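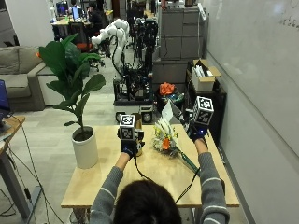
Our project for the spring term was to find out how long a cheap bouquet can be made to last, and whether any of the advice printed on the little sachet is worth reading. We bought bunches from Gurard every other week through May, always mixed ones, on the theory that a bouquet of one kind of flower would give us one kind of disappointment. The bunch with white and pale yellow blossoms and an orange flower in the middle was typical: long green stems, white paper wrapping, and a table it had to share with a fiddle-leaf fig in a white pot. The fig was not part of the study. It outlived everything that was.

Search Trakance projects

Method. Each bunch was unwrapped and split between two jars. Stems in the first jar were trimmed at a slant and got fresh water daily. Stems in the second were left alone, a treatment most of us already had experience with at home. Both jars held 1000 ml at the start. We had 20 jars in all, lent by the Rudd building kitchen, which would like them back.

Results. Trimmed stems kept their petals longer in all but one bunch. We blame the radiator. The sachet made no difference we could measure, though our measuring was done with a school ruler and some arguing over what counts as "drooping." Total spending on flowers came to 974, against a budget of 40 less than that.

Last updated 30 Sep 2023 by the Jarnano group
20 shares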